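## Evening band wants to finish at 10.30 but the venue licence runs to midnight. Do we pay for another set?

We're getting married in April at a converted barn called Fendberg. The band is a five-piece named Kiltuvska, booked through an agency, and the contract says two sets of 45 minutes with the first at 8 and the second finishing by 10.30. When we signed I took that to mean they'd carry on with recorded music afterwards. I rang to check and the agency says recorded music between sets is included, but after the second set they pack down and leave, and the PA goes with them.

The barn's licence runs until midnight. So there's an hour and a half with nothing. The agency has offered a third set, but the price is more than I expected and the singer would need a longer break, so it would only be half an hour of music anyway. We have just over 100 guests in the evening, a fair number of them older relatives who will probably go by 11.

Options as I see them:

- pay for the third set
- move everything later so the band starts at 9.15
- get a DJ for the last part only
- plug a phone into something

Has anyone done any of these? I don't want to spend a lot on the end of the night if people are leaving.

**Till Rothe**

---

### Answer 1 (accepted)

I played in function bands from 2003 until a few years ago and this comes up at most weddings. Go back to the agency and ask for a price for "late playlist" or "late stay". It means the band leaves the PA and a couple of lights up, and one member (usually the drummer or whoever drives the van) stays to run a playlist until the end. It normally costs a good deal less than a set, as only one person is kept late. Some agencies don't mention it unless you ask.

Check these before you agree:

- What time the venue wants everyone out. Midnight licence often means music off at midnight, but some places want the building clear by then, and a band needs most of an hour to load out.
- Whether the barn has a sound limiter. If it does, the playlist has to go through the same sockets as the band.
- Who makes the playlist, and when they need it. Send it as a list a fortnight ahead and also have it downloaded on a phone. Barns have poor signal.
- That the new finish time is written into the contract. An email saying "should be fine" is no use on the night.

Starting the band later is possible too, but I'd be careful with it. If speeches overrun and the food comes out late, a 9.15 start turns into 9.45, and the older guests will have heard very little before they go. We always had a better floor with the first set at 8.

I wouldn't take the third set. Half an hour of tired singing for that money is poor value.

---

### Answer 2

We had a DJ for the last bit only and it was fine, but he charged his full evening fee because he couldn't take another booking. Ours was called Niazi and he was good. He set up in the corner before the guests came in, so there was no gap when the band stopped. Ask the band first whether they mind sharing the floor space. Ours did a bit.

---

### Answer 3

just hire a speaker. We got an Ondel one from the village hall and ran a phone off it, 3 hours no problem. Not loud enough if people are really dancing but ok for the end of the night. Put the phone on aeroplane mode or it will ring through the speaker.

---

**Comment from Till Rothe on Answer 1:** Thanks, this was what I needed. I asked for a late stay and they do offer it, for less than half what they wanted for the third set. The barn says music off at midnight and vehicles gone by 1, so the load-out works. They do have a limiter and the band has played with one before. Waiting for the amended contract now, then I'll start on the playlist.

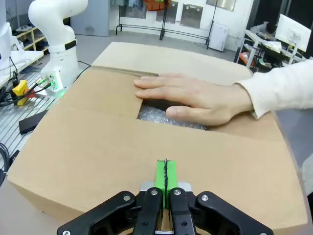
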